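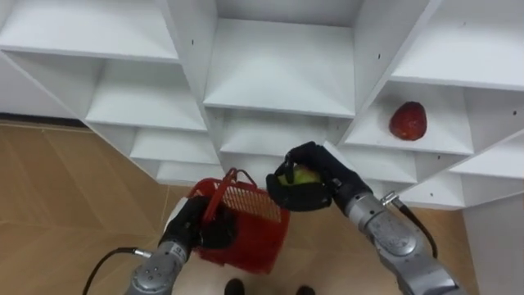 Keeping fruit on open shelves instead of in a bowl or the fridge

Posted in Kitchen and Larder, 15 Nov 2023

Hello all. We moved in February and inherited a big white shelving unit from the people before us, the sort with columns of open compartments and smooth panels. It is far too large for the bedroom, so it has ended up along the wall by the back door, on the wooden floor, and I have decided it is going to be our fruit and veg store. I do the shopping on foot with a red plastic basket and I like the idea of coming in, setting the basket down and putting everything straight onto the shelves.

My trouble is that I've no idea how to lay it out. I put apples in one compartment and pears in another last month and the pears went over before I'd had more than a couple. Is there a sensible order for what goes high and what goes low? Should apples be kept well away from everything else? And do I need to line the shelves with something, or is bare white panel all right? There are only two of us, so we never have mountains of the stuff, but I do hate throwing food away. Sorry for the long post, and thank you in advance!

marrowfat_lane

Tellow

What a nice use for it. We have had ours in the pantry for 6 years and I wouldn't go back to a bowl, where the one at the bottom always gets forgotten until it makes itself known.

Apples first. Yes, give them a compartment to themselves if you have the room, and don't put pears or bananas right beside them. Apples give off a gas as they ripen (ethylene) and it hurries the others along, so your pears may well have been suffering from their neighbours. Open shelves are kinder than a closed cupboard in that respect, as the air moves about, but I would still leave an empty compartment between. Pears are awkward creatures in any case. I keep mine in the fridge while they are hard and bring out a few at a time.

As for high and low, the bottom is usually the coolest part of a room, so potatoes and onions go down there in our house, in separate compartments, with the potatoes in a thick paper bag to keep the light off. Green potatoes are no good to anybody. Things you want eaten go where you can see them without bending. I put lemons and oranges at the top, where they sit quite happily for a week or two.

Lining: I use a folded tea towel under anything soft, plums and peaches mostly. Apples are fine on the bare shelf, though they do roll if they're put down in a hurry — stalk upwards seems to settle them. Wipe the panels over with a cloth and a drop of vinegar when a shelf comes empty, and let it dry before you fill it again.

One more thing, do look where the radiator is. My mother had a lovely fruit rack beside hers and couldn't understand why everything wrinkled.

osetti82

just put it all in the fridge. apples last for weeks in there. bananas on the side. shelves are for books

Kandiva

I agree with nearly all of what Tellow says, and the fridge answer isn't wrong about apples either, they do keep much longer cold. But I understand wanting them out, because in our house fruit in the fridge drawer simply doesn't get eaten.

What has worked for us is keeping only 3 days' worth on the shelves and the rest of the apples in the fridge, then topping up on shopping day. When you unpack the basket, bring the older ones to the front and put the new ones behind. It takes a moment and it has saved us a good deal of waste. Don't wash anything until you're going to eat it, and have a quick feel for bruises as you go — a bruised one wants eating that evening, or stewing with a bit of sugar.

I should also mention the back door. If it gets frosty out there in winter your bananas will go grey and sulky, so move those to the kitchen worktop when the cold comes.

marrowfat_lane

Thank you all, this is so helpful. The radiator is on the opposite wall, thank goodness. I'm moving the pears tonight and will find a thick bag for the potatoes.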